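My Odds and Ends Bin: Your Questions, Answered

I get a lot of mail about my bin of little parts (more than about anything else I write, go figure!), so I've put the usual questions together. 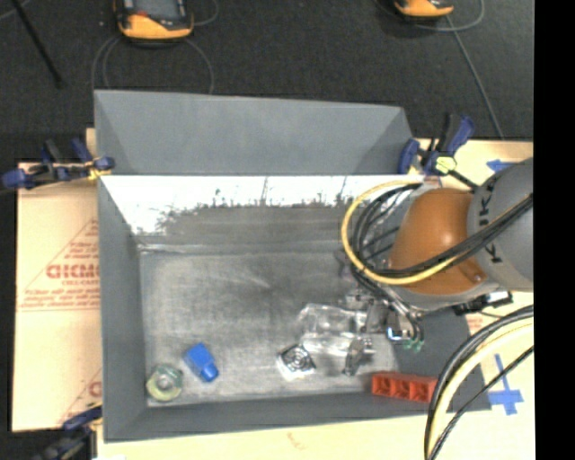 Why do you keep everything in one bin?

Because I tried the drawers. I bought a Brustine cabinet with 43 of them and spent a whole May labeling, and then I could never remember if a spacer was under "spacers" or "plastic, misc." With a bin I just dump and look.

Doesn't the small stuff get lost?

Less than you'd think! I only put out a few pieces at a time, and a nut or a bit of colored plastic is easy to spot on plain gray. Clear plastic parts are the real pain, they all run together, so I go by the shine on the edges.

Do you ever wash the bin?

I wipe it. Smudges and scuffs don't bother me one bit, but grit does, it gets into threads.

What about metal with plastic?

Fine by me, as long as nothing is sharp. Kerstin Pfeiffer wrote to say she bags her metal pieces first, and if yours are shiny and you want them to stay that way, do that.

How many parts do you own?

I did a count once and got to 590, then found another jar.

Can I send you my leftovers?

Please don't, I love you all but my shelf is full!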